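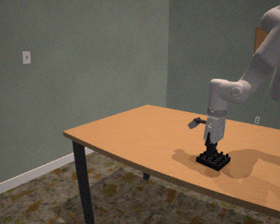
Simulated view: white robot arm over a light tan wooden table.

Camon Layout Set

Camon is a collection of small-business web page layouts, put together for people who build or test site templates. It holds 3672 layouts taken from client drafts at Ulldale, a web design shop, with the text replaced and the logos removed. Veerle Dewulf and Ekkachai Pongsiri maintain it.

What is in it

Each layout is one JSON file plus a flat style sheet. The JSON lists the page blocks in reading order: header, menu, hero, product grid, contact form, footer and so on. There are 69 block types. The full list is in blocks.txt, with a one-line definition of each.

948 of the layouts are store pages. They carry extra fields for price position, cart button and shipping notice. Older store pages have no shipping notice field, and the loader fills it with null.

Folders

layouts/ — the JSON files
styles/ — one style sheet per layout, same base name
palettes/ — color sets, shared across layouts
splits/ — train and test lists as plain text

How the labels were made

Paraskevi Xenos and Cyril Yeoman labeled the blocks by hand in Siriwan, our in-house markup tool. Where they disagreed, Taner Yüksel picked the final label. Most of the arguments were over "banner" and "hero". We settled on this: a hero is the first full-width block under the menu, and anything full-width further down is a banner.

Known problems

Up to 20 blocks per page are stored. Longer pages lose whatever comes after that, often the footer.

Right-to-left pages are present but the column order is not reliable.

Palette names were typed by hand and some are misspelled. We left them alone so old scripts keep working.

The set leans heavily toward restaurants, salons and repair shops. It is a poor match for news sites or web apps.

Use

Free for research and for testing templates. Do not resell the style sheets as a theme pack. If you publish results, name the set and the version — the February release changed the test split, and scores from before it do not compare.

Send corrections through the Purnuvgate tracker with the layout's base name in the title.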